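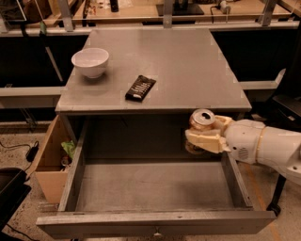
Re-keyed the door schedule for the Wetville branch library this week. Notes on drawer and cabinet hardware, mostly for people who have to write these schedules themselves. 1/

Scope was 20 cabinets in the workroom and 4 in the reading room. All existing carcasses stay. New runners, new knobs, new locks on the reading room units only. 2/

Runners first. Full-extension and over-travel are different products. Full-extension brings the back of the drawer level with the front of the case. Over-travel goes past it. If the worktop overhangs, you want over-travel or you lose the last strip of the drawer. 3/

Nominal length is the length of the runner closed. A 500 mm runner needs 500 mm of clear depth plus whatever the maker asks for behind it. The old schedule gave the outside depth of the case. Every line had to be checked against the back panel. 4/

Side clearance on ball-bearing runners is usually 13 mm each side. It is not a suggestion. At 12 they bind, at 14 they rack and the lock tongue misses the strike. 5/

Load ratings are for a pair, evenly loaded, at a stated drawer width. Wide shallow drawers full of paper fail this quietly – the rating drops as the width goes up and the table for that is normally on the last page of the data sheet. 6/

Knobs. One center knob is fine up to a moderate width. Past that people pull from one corner and the drawer twists. Either two pulls or a synchronizing bar. Pititz wanted single knobs on everything for looks. We settled on single knobs for the narrow units and pairs for the wide ones. 7/

Bolt length is the item most often left off. Front thickness plus drawer box thickness plus thread engagement. If there's a false front, say so on the line. The Arango schedule I was copying from didn't, and the bolts came short. 8/

Locks: keyed alike within a room, keyed different between rooms. Write the key groups in their own column. Do not put them in remarks, where the supplier's order desk will never see them. 9/

Finish codes vary by maker. "Satin nickel" from Vundell and "satin nickel" from anyone else will not match side by side. Ask for samples and look at them under the lights in the room. 10/

Delivery is due in September. Revised schedule went out 16 June 2018, revision C. If you're holding B, the runner lengths on the last sheet are wrong. 11/11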